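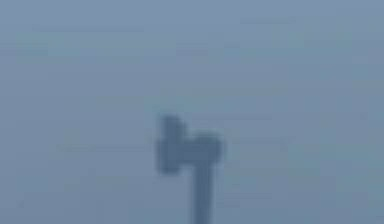
Dark shape, blue-gray all around.

Sun 5 January

The Flirnura catalog came on Friday and I have already made it dirty with coffee. I told myself I would wait until the holidays were fully over before I opened it, but I read it in bed the same evening, the beans first and then the tomatoes. This is not a good order. The beans make me generous and then I buy too many tomatoes.

Today I sat down with last year's notebook to make the list properly. My notes are worse than I remembered. In spring I wrote full sentences, with the weather and even the direction of the wind. By July it is only words: "snails," "again snails," "water." After the middle of August there is nothing except the price of a hose. I would like to know when the last cucumbers were picked, and it is not written anywhere.

What I could find out: the yellow beans were excellent, the purple ones were pretty but had strings. The leeks stayed thin as pencils and I think I planted them too late. The big red tomato, for which I paid extra, gave four fruits and all of them had cracks. The small orange one from Rácz gave so many that I was bringing them to work in a salad bowl, and in the end people were closing their doors when they saw the bowl.

I did not want to order leeks again, but in my mother's kitchen there was always leek soup in the winter, and I notice that I cannot write a list without them. So leeks, and this time I sow them in March, on the windowsill. I have written it on the calendar in red.

Then I counted the clean pots, which I wanted to do since autumn. There are 79. I was sure it would be more than a hundred. Many of the square ones broke in the frost because I left them standing in water, so now they are drying upside down on newspaper and I must step over them to reach the window.

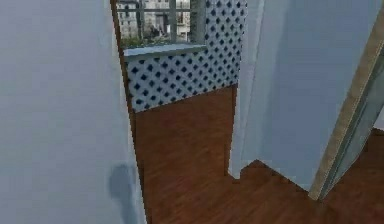

After lunch

I took the bus out to Skovo to look at the plot. It is 40 minutes when the road is clear, and on a Sunday you wait longer for the bus than you sit in it. I had a thermos and the second half of the catalog, so it was no problem.

The ground was hard on top and soft under it. I pushed a stick in and it went down to the length of my hand. The garlic is up! It has small green points, not very even, but all along the row, and I had truly forgotten which row it was. The kale looks tired. I picked the best leaves from the middle and left the rest for the pigeons, who had started already without asking.

The rain barrel has a crack, and this is the bad news of the day. It holds 200 liters, or it did until now. The crack begins a little above the tap and goes halfway to the top. I should have emptied it in November. I knew it, I even said it to my neighbor on the next plot, who emptied hers the same afternoon. I stood there and was angry for some minutes, and then I turned the bucket over and sat on it and drank my tea.

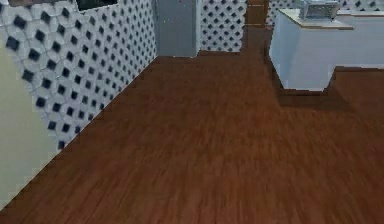
I think a barrel can be repaired with a patch, the kind one uses for boats. If it does not hold, I can cut the top part off and grow potatoes in the lower part. I have seen this done and the potatoes were clean and easy to take out. A new barrel is expensive, and then there is also the question of how to bring it on the bus.

Before I left I measured the beds one more time. The long one is shorter than I had in my plan, by the width of my foot. All winter I have been drawing a bed that does not exist. I draw my plan as if each cabbage were a round stool. Now I have to move the stools. Two of them will not fit, and it will probably be the red ones that go.

On the way home it got dark and the windows of the bus were fogged. A man across from me was holding a Christmas tree stand on his knees, without a tree. I wrote the order on the back of the bus timetable, small, so that there would be space for corrections: yellow beans, leeks, the orange tomato again, one other tomato that I will choose tomorrow with a clear head, beets, dill, and onion sets, 40 of them. 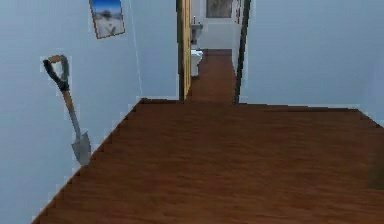
The dill is a little foolish, it sows itself everywhere. But it did not come up in the corner by the fence and that is where I want it.

I cooked the kale with garlic and a potato and ate it from the pan. It was sweeter than in November, this part is really true what they say about frost. I still have sand between my teeth, so next time I wash it twice.

To do before next weekend: send the order, look for the patch, ask at Rácz if they will have seed potatoes early this year. Also write in this notebook in August, even if it is only one line.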